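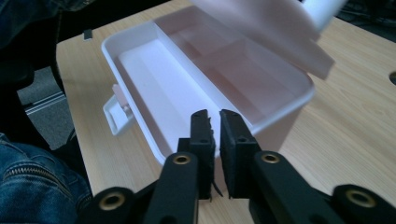 Caixa plástica branca aberta sobre a mesa de trabalho.

Se tem um assunto que me deixa feliz de verdade é caixa organizadora! Já escrevi aqui sobre potes de mantimentos, sobre gaveta de talheres e sobre aquele armário embaixo da pia, mas as caixas com tampa (de costura, de ferramenta miúda, de remédio, de papelada) ficaram sempre para depois. Pois chegou a vez delas, com tudo o que fui aprendendo em anos de bagunça e arrumação.

Antes de comprar, junte o que vai guardar

Eu fazia o contrário: via uma caixa bonita, trazia para casa e só então procurava o que pôr dentro. Hoje espalho tudo em cima da mesa, separo por uso e meço a peça mais comprida com a fita métrica. Na costura costuma ser a tesoura; na papelaria, a régua. Anoto a medida no celular e vou à loja com ela. Lembre que a medida da etiqueta quase sempre é a externa, e a parede da caixa come um pedacinho de cada lado!

Confira também a altura da prateleira. Tampa com dobradiça precisa de espaço para subir, e uma caixa que só abre fora do armário acaba ficando fora do armário para sempre. Para prateleira baixa, prefira tampa solta ou gaveta.

Lavar antes de usar

Caixa nova vem com pó e cheiro de loja. Água morna, 2 gotas de detergente neutro e uma esponja macia resolvem. Nada do lado verde da esponja, por favor, que risca o plástico e depois a sujeira mora no risco. Nos cantos e na dobradiça eu passo uma escova de dentes velha. Seque com pano e deixe aberta, à sombra, de um dia para o outro.

Se o cheiro insistir, coloque dentro um pires com bicarbonato, feche e espere duas noites. Funciona também naquelas caixas que passaram o inverno no quartinho dos fundos.

Caixa clara que amarelou

Para mancha de gordura ou de cola de etiqueta, algodão com um pouquinho de óleo de cozinha, deixar agir uns minutos e depois lavar com detergente. Para caneta, álcool num pano branco, testando primeiro no fundo, onde não aparece. O amarelado de sol é outra história e raramente sai. O melhor é evitar: longe da janela, e pronto.
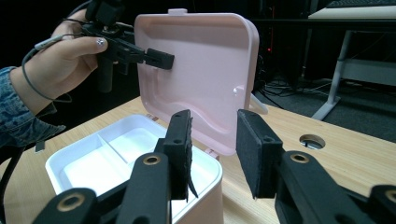

Dobradiça é o ponto fraco de quase toda caixa de plástico. A tampa abre até onde quer abrir, e forçar para trás vai deixando aquela linha esbranquiçada que um dia racha. Levante com a mão no meio da tampa, não pela pontinha, e não use a tampa aberta como bandeja (já perdi uma ótima assim, apoiei nela um pote de botões e tchau). Se começou a ranger, limpe bem o pó antes de qualquer coisa. Na maioria das vezes era só isso.

Divisórias feitas em casa

Minha parte preferida! Caixinha de chá, tampa de pote de sorvete, forminha de silicone, tudo vira divisória. Para fazer do zero uso papelão firme:

Corte uma tira no comprimento da caixa e outra na largura, as duas com um dedo a menos que a altura.
Faça um corte no meio de cada tira, até a metade.
Encaixe uma na outra em cruz.
Forre com papel adesivo, se quiser que dure mais.

A minha mais antiga tem 80 divisões, somando todas as bandejinhas, e guarda parafuso, ilhós, colchete e mais um monte de miudeza que eu jurava não ter. Para linha de costura funciona melhor deixar os carretéis em pé, com a ponta do fio presa, senão vira um ninho.

Etiqueta que a casa inteira entende

Escreva o nome que as pessoas usam em casa. Aqui "elétrica" não dizia nada a ninguém, mas "pilhas e lâmpadas" resolveu no mesmo dia. Fita crepe e caneta permanente bastam no começo. Espere um mês antes de fazer a etiqueta caprichada, que até lá você com certeza vai trocar alguma coisa de lugar. E cole na frente da caixa, na altura dos olhos; na tampa ela some assim que você empilha outra por cima.

Empilhar sem medo

As pesadas embaixo, sempre, e no máximo três de altura quando forem de uso diário. Entre uma e outra ponho um retalho daquele tapetinho emborrachado de gaveta. Ele segura muito bem e custa quase nada.

O que não guardo em caixa fechada

Pano úmido, esponja usada, batata, cebola e sapato que acabou de sair do pé. Fotografia em papel eu guardo num envelope dentro da caixa, com um saquinho de sílica, e troco o saquinho todo mês de agosto, quando faço a arrumação grande. Remédio vai numa caixa só dele, no alto, longe do fogão e do banheiro, e aproveito para olhar as validades.

Depois eu mostro a gaveta dos fios, que está quase pronta e ficou uma belezinha!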